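Small drawer units for seed packet storage

2021-07-23 – Storage notes

Several members of the Skilgate growing group asked after the May issue how to keep opened seed packets in order between sowings. The item in that issue covered the dry cabinet at the Wiegand building and said little about the packets themselves. What follows deals with small desktop drawer units, the kind sold for stationery, and how they perform when used for seed.

The Skilgate seed list stood at 1,813 packets at the last revision. Most are flower seed in paper envelopes, and more than 20 varieties are sown in two or more batches over the season. Those are the packets that cause trouble. They are opened, folded over, carried to the bench and put back somewhere else. The main cabinet is organized by family and works well for sealed stock. It works poorly for anything in use, as each visit means opening the cabinet and letting room air in.

The current practice is to hold working packets in a separate three-tier unit on the bench and leave the cabinet closed. The top tier holds packets due for sowing now. The middle tier holds opened packets waiting for a second batch. The bottom tier takes empties and near-empties until the list is updated. No packet stays in the unit past the end of the season.

Size is the first thing to check. Measure the inside of the drawer, and measure it at the base, as the walls of molded drawers often taper. A packet should lie flat without bending at the corners. Packets that have to be folded to fit will crease along the same line each time, and fine seed such as poppy or lobelia works its way into the crease and out through the glue seam. Where the drawer is too short, stand the packets on edge with the printed face toward the front, or choose a different unit.

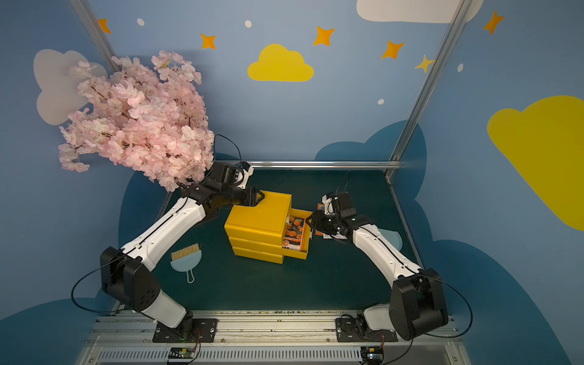 Three-tier unit in yellow, one drawer open with a flower seed packet inside.

Drawer travel is the second point. Light units have no runners and often no stop, so a drawer pulled quickly can come all the way out. Pull by the tab with one hand and steady the unit with the other. If the unit slides on a smooth bench, fit a rubber pad under each corner. A sheet of shelf liner does the same job and can be washed.

Tabs deserve a short note. On narrow drawers there is seldom room for both a tab and a full label. Put the label on the drawer front beside the tab, and limit it to the tier name and the sowing month. Variety names belong on the packet. The Isix label tape used on the cabinet also holds on smooth plastic, provided the surface is wiped with alcohol first and left to dry. Paper labels with ordinary gum lift at the corners within a season.

Color makes no difference to storage life as long as the drawers are opaque. A bright unit is easier to find on a crowded bench, and a different color for vegetable seed saves some searching. Clear drawers are acceptable inside a closed cupboard. They should not be used near a window.

A drawer unit of this type is not airtight and should not be treated as long-term storage. Close each packet with a single fold and a paper clip, and put a silica sachet in the middle tier, where packets stay longest. Replace or re-dry the sachet when the indicator changes. Keep the unit away from the potting sink, the kettle and the propagator. Seed with a short life, such as onion and parsnip, goes straight back to the cabinet after sowing and does not use the bench unit at all.

The Nivo record sheet now has a column for bench storage. Enter the tier number when a packet leaves the cabinet and clear the entry when it returns. Write the date of first opening on the back of the packet in pencil – ink bleeds on the uncoated envelopes. Packets found without an opening date will be set aside for a germination test before they are listed again.

Blank sheets are in the tray next to the cabinet. Corrections to the seed list should be left there too.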